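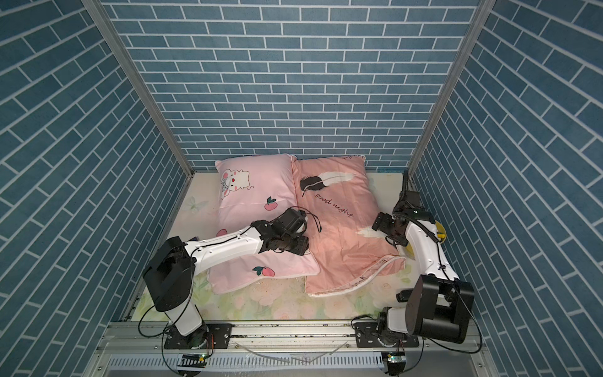

PRESS RELEASE

Bimar publishes the Michalski border patterns for cross stitch and opens an exhibition in Destamdale

Destamdale, 12 June 2019

Bimar, the publisher of needlework books and pattern sheets, announces the publication of The Michalski Borders, a book with 400 counted cross stitch patterns for borders, corners and narrow bands. The patterns come from the Michalski collection of embroidery sheets, which Bimar acquired from the former Michalski pattern printing house. Until now the sheets have never been available together in one book.

The first printing is 2000 copies. The book can be ordered from Bimar directly and from needlework shops that carry our pattern sheets. At the same time we open an exhibition of the original sheets in our showroom in Destamdale, and we begin the sale of Flatex, a new embroidery cloth which we developed during the work on the book.

About the collection

The Michalski printing house made pattern sheets for home embroidery. The sheets were sold folded, in thin paper covers, and they were meant to be used until they fell apart. For this reason complete sheets are difficult to find today. Many people know only one or two of them, usually from a mother or an aunt who kept them in the sewing box.

The collection which came to Bimar is the printing house's own set. It was kept flat in drawers and the colors are for the most part in good condition. On the margins of many sheets there are pencil notes by the pattern drawers, for example a correction of one stitch, a remark that the blue should be darker, or a small drawing showing how the corner must be turned. We have kept these notes in the book where they are still readable, because they say a lot about how the work was done.

The oldest sheets are printed in red and black only. Later sheets have more colors, and the motifs are also different: the older borders have mostly stars, crosses, hooks and simple zigzag lines, and the later ones have roses, oak leaves, birds and fruit. Some borders exist in several versions, with small changes from one printing to the next. In such cases we show the version which we think is the clearest to stitch, and we mention the others in the text below the chart.

How the book is arranged

The book has 3 parts. The first part contains narrow bands, suitable for towels, collars, cuffs and bookmarks. The second part contains wide borders for tablecloths, curtains and bed linen. The third part contains corners and joining pieces, which are often missing in pattern books and which cause the most trouble to beginners.

All charts were drawn again for this book. The original sheets used a solid block of color for each stitch, and on some of them the grid lines are so weak that counting is very tiring for the eyes. In the new charts every tenth line is stronger, and each color has also its own sign, so that the chart can be read in black and white if somebody wants to make a copy for working. Such copying for personal use is allowed and we say so on the first page.

Next to each chart there is the number of stitches in one repeat, in width and in height. With this number the reader can calculate how many repeats will fit on one side of the cloth. A short chapter at the beginning explains the calculation with two tablecloths, one square and one rectangular, and it shows what to do when the repeats do not come out even. There is more than one way to solve it. The old pattern drawers liked to put a small separate motif in the middle of the side, and the book gives several motifs of this kind which can be made wider or narrower.

The color names on the Michalski sheets do not correspond to thread colors sold today. We compared the printed colors with thread samples in daylight and we give a suggestion for every chart, but it is only a suggestion. The borders look very good also in one color, and the oldest of them were probably stitched in this way in most homes.

The pages are bound with a spiral, so the book stays open on the table. We know that some collectors do not like spiral binding. We discussed this for a long time with the shops, and the wish of those who stitch from the book was in the end more important to us.

Flatex cloth

When our workroom prepared the stitched samples for the book, we had a difficulty with the wide borders. On soft evenweave cloth a long border can pull the edge together, and after washing the cloth does not lie well. We tried different weaves and different finishing. The result is a cotton cloth which is now sold under the name Flatex.

Flatex is woven with the same number of threads in both directions and it receives a light finish which keeps it firm during stitching. The finish goes out in the first wash. After this the cloth is soft and can be ironed from the back side in the usual way. We recommend to wash the finished work by hand the first time, with dark red and dark blue threads especially, and to dry it lying on a towel.

Flatex is available in 3 colors: white, cream and natural linen color. It is sold by the meter and also in pieces cut for table runners. The cloth is suitable for all patterns in the book, but it is not necessary to buy it in order to use the patterns. Any cloth with countable threads will do.

Exhibition in Destamdale

The exhibition in the Bimar showroom in Destamdale shows a selection of the original sheets together with the paper covers, printing proofs and drawings in pencil and watercolor. Beside them are the stitched samples from our workroom and several older household pieces, which were lent to us by customers after we published a request in May. Among these pieces are a shelf border with a row of hens, a christening cloth, and a kitchen towel on which the embroiderer has clearly lost the count in one corner and continued anyway. This towel is already a favorite of our staff.

The original sheets are sensitive to light, therefore the light in the room is kept low and the sheets on display will be changed during the exhibition. Visitors may take pictures without flash. One table is reserved for those who want to try a small border on the spot. Cloth, needles and thread are provided and there is no charge for it. Children are welcome at the table together with an adult.

The showroom is on the ground floor and can be entered without steps. Entrance is free. Groups, for example embroidery guilds and school classes, are asked to announce their visit beforehand, so that we can put enough chairs.

A request to readers

The Michalski set is large but it has gaps. According to the printing house's order list, a number of sheets were printed which are not in the drawers and which we have not seen anywhere else. Most of them belong to the wide borders with birds. If you have old Michalski sheets at home, even torn ones or only a part of a sheet, we would be very glad to receive a photograph or a scan. Please do not send us the originals by mail. The sheets can be recognized by the name Michalski in small letters at the lower edge and by a sheet number in the right corner.

We are also interested in pictures of finished work made after these patterns. With the permission of the owners we would like to show them on our website beside the charts. If enough missing sheets are found, we will consider a supplement to the book. It would be offered first to those who have helped us with the search.

Information for the press and for shops

Review copies of the book are available on request. Sample pages, pictures of selected original sheets and pictures of stitched samples can be supplied for printing in connection with articles about the book or the exhibition. We ask that the source is given as "Michalski collection, Bimar". One complete chart may be printed free of charge with each article, and our office will gladly help to choose one which fits the space.

Shops which already have an account with Bimar will receive the order form together with the next delivery of pattern sheets. Sample cuttings of Flatex are included with it. Other shops can write to our sales office in Destamdale.

About Bimar

Bimar publishes pattern sheets, charts and books for cross stitch, blackwork and simple drawn thread work. The company has its office, workroom and showroom in Destamdale. All patterns are stitched in our own workroom before they are published.

Press contact: Bimar, Press Office, Destamdale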